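Notes from the Trandham lab visit, 10 February 2023

Quick one, typing this on the train back so excuse the mess. Went out to Trandham for the Pinon group's visitors day. Fifteen minute walk from the station, uphill, wrong shoes. Coffee good, badges never showed up.

Main reason to go — the cloth folding work. Joint thing between Pinon and Holmgren, running since September. Joon-young Chae did the talk, Grímur Thygesen did the bench side and most of the questions.

The method, as far as I got it down. They start from human demos, someone steering both arms by hand to fold a cloth. 288 of those in the first set. Policy trained on that did fine on small stuff and fell apart on anything big. So instead of just recording more full folds, they let the policy run, and a person takes over only when it starts to go wrong. Just the takeover part gets saved, plus a couple seconds before it. 2779 of these short corrections so far. Chae's claim is that the short clips are worth far more per minute than full demos, and the plot did look that way, tho I'd like to see it on a second site.

Big result slide: failed folds down by 47 percent, same arms, same cloths. Most of the gain comes from regrasping. Old policy would pinch a corner badly and carry on regardless. New one lets go and trys again.

Asked about the wrist cameras. Thygesen says take them away and corner grasps suffer the most, the fixed view can't see what's between the fingers. Somebody asked about towels with a thick hem — not tested yet. Somebody else asked about price, got a polite no.

Training code runs on their own scheduler, Trokon. Didn't follow that part, slides went by too fast. Paper is being written, no date.

Bench setup is simple. Two arms on the front edge of a table, pale walls on three sides, cloths on the wood. Stood there way longer than planned and missed the first half of lunch.

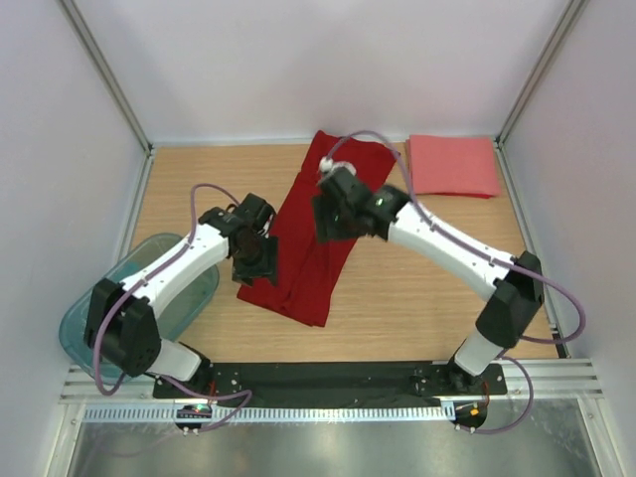
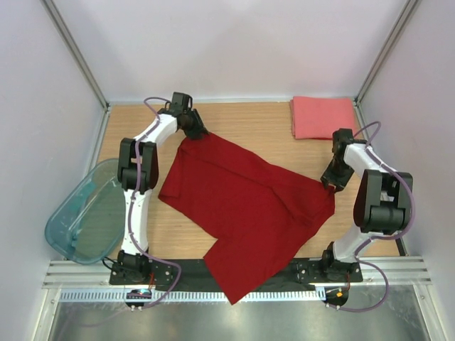
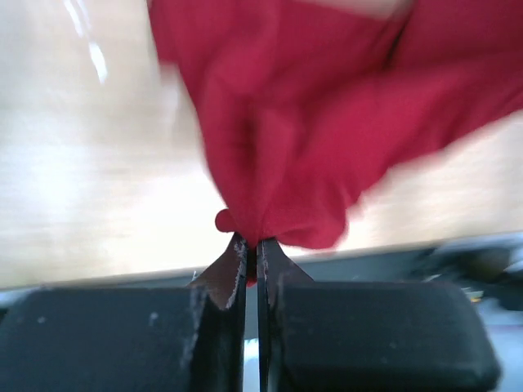
Red cloth at the folding bench, Trandham. Last one is the close view of the fingers.

Slides are supposed to go out to everyone who signed the sheet. Will foward mine when they come.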